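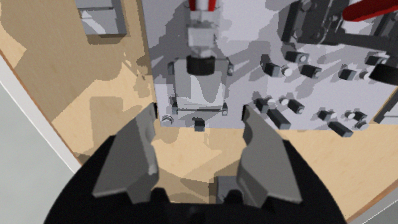
Moltthorpe opened its old toll house to visitors in April, the first time anyone outside the works team had been allowed in since it was moved. We got there just after the gate opened and joined the second group of the morning.

The house used to stand hard against the road at the Rao bridge, with lorries passing close to the front window. It now sits 70 metres up the hill, on a patch of former allotment facing the river. It went up the slope in one piece, on steel beams and a set of wheeled dollies, and the move took 2 days. The chimney was taken down first and rebuilt afterwards with the same bricks.

Struan Menzies led our tour. He worked for Costisel, the firm that did the lifting, and he spent a good while on the cellar, which could not be moved. It has been filled in and its outline marked with setts beside the bridge. The new foundation is a plain concrete slab faced with stone from the old garden wall. From the path you would not notice it.

Inside there are four rooms. The front one, where the tolls were taken, is the most complete. It still has its hatch and a painted board of charges, with sheep priced by the score. The kitchen behind it had been altered several times and has been left that way, down to a tiled hearth from between the wars. Upstairs the plaster cracked during the move in the smaller bedroom, and the repair is still drying, so we looked in from the landing.

Groups are limited to 8 because of the stairs, which are steep and turn sharply at the top. The tour lasts just under an hour. Most of the questions in our group were about money and about the bus stop, and Menzies could answer only the second. The stop will stay where it is, by the bridge.

There is no café yet. We walked down to Clallo, the bakery on the corner of the lane, and ate outside looking back up at the house. It looks a little odd with open grass on every side of it. An orchard is to be planted behind it in the autumn, and the fence along the lane will come down once the hedge has grown.

Entry is free for now, but you need to book a place at the library. Wear flat shoes, as the path up from the road is loose gravel.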